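Pilel Bench Arm Kit - two arms, one wrist camera, and an honest answer about the laundry

In stock - ships in two boxes
Page updated May 2026

Hi, and thanks for stopping by. I run the Pilel shop, I write these pages myself, and I answer the email too, so if something below doesn't make sense you know who to blame.

Nine out of ten messages I get about this kit ask the same thing in different words. Can it fold my laundry yet? Can it load the dishwasher? Can it sort the bolts my guys throw in the wrong bin at the end of a shift? So I'm going to do the chores first and the spec list second, and you can decide whether to keep scrolling.

What it can do around the house

Picking things up off a table and putting them in a bin: yes, and pretty well. Blocks, cups, markers, socks that are already in a ball. If the light stays the same and the bin stays where it was when you taught it, you can walk off and make coffee.

Wiping a table: sort of. It'll wipe the part it thinks is the table. I taught mine on a small mat and it went right on wiping a mat-sized patch for weeks, very proud of itself, with crumbs all around.

Towels: getting there. A hand towel laid flat, folded in half and in half again, I'd call that a yes on a good day. A towel out of a heap is a different animal. It finds a corner, loses the corner, finds what it believes is another corner (it's the middle) and off we go.

Shirts, fitted sheets, anything inside out: no. Please don't buy this for shirts! I would love to sell you one for shirts and I can't do it with a straight face.

Dishes: plastic ones, dry, one at a time, into a rack. I wouldn't hand it a wine glass. The Trukus soft tips (sold separately, see further down) help a lot with mugs, but they don't make it any smarter about where the mug is.

What it can do in a shop

This is where I get more cheerful. A shop floor is a friendlier place for a machine than a kitchen, if only for the fact that the work comes in the same shape every day. Kitting small parts into trays, moving blanks from a stack to a fixture, putting caps on things, pulling parts off a slow belt. I have a customer who does 80 trays on an ordinary morning and checks them over lunch. Is that faster than a person? No way. A person who wanted to get home would have it done before ten. But the person gets to do something else, and that was the whole point for them.

Things I'd still keep for human hands: threading a fine screw, anything with a floppy cable, peeling off backing film, and untangling. Oh boy, untangling.

How long teaching takes

You guide the arms through the job, they record what the cameras and joints are doing, and you do it again. And again. For a simple pick and place, plan on 19 good runs before it's worth letting it try alone, then more for every change you expect it to cope with. For the towel I'm at 700 and I still keep adding. If that sounds like a chore in its own right - it is one, and you should count it when you work out whether this saves you any time.

The wrist camera sees what the fingers see, at whatever angle the wrist happens to be. Folks who have only ever used an overhead camera are surprised by how much floor they get.
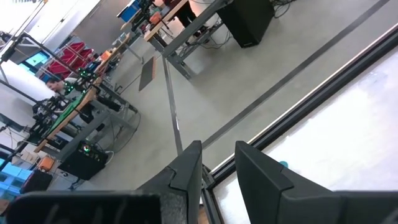
Photo: Pilel

Arms along a bench with a green mat on it, cables on the floor, a bit of everything in the background. Your own place will look different, and the software will care about that more than you do. Move a shelf and you may need a few fresh runs.

What's in the boxes

Two arms with table clamps
Two grippers, two fingers each, dark gray
One wrist camera with bracket and cable
Power supply and stop button
Ondieki recording software, license for one computer
Printed setup guide, which I rewrote in August so it finally matches the cables

Not included

Computer, bench, mat, the Trukus soft tips, the Protel floor stand. A sturdy table you already own is fine. A wobbly one isn't, and I'd take a heavy bench over the floor stand if you have the choice.

Price

The full kit is $2,000. Soft tips are extra and come in pairs. If you only need one arm, write to me before you order and we'll work something out - I usually have a single on the shelf.

A few things people ask

Is it loud? It whirs. You can talk over it, but I wouldn't run it next to a sleeping baby.

Is it safe around kids and pets? Treat it like a power tool. Clamp it down, keep the stop button where you can hit it, and keep small fingers out of reach while it's on.

Will it do more chores next year? I think so. The towel folding I have now is miles better than what I had when I started selling these, on the same arms, with more runs and newer software. I won't promise you shirts.

Can I send it back? Yes, within 30 days, in the original foam. Please keep the foam. I mean it about the foam.

Questions go to the contact form at the bottom of the shop page. Tell me which chore you have in mind and what your table is like, and I'll tell you whether I'd bother.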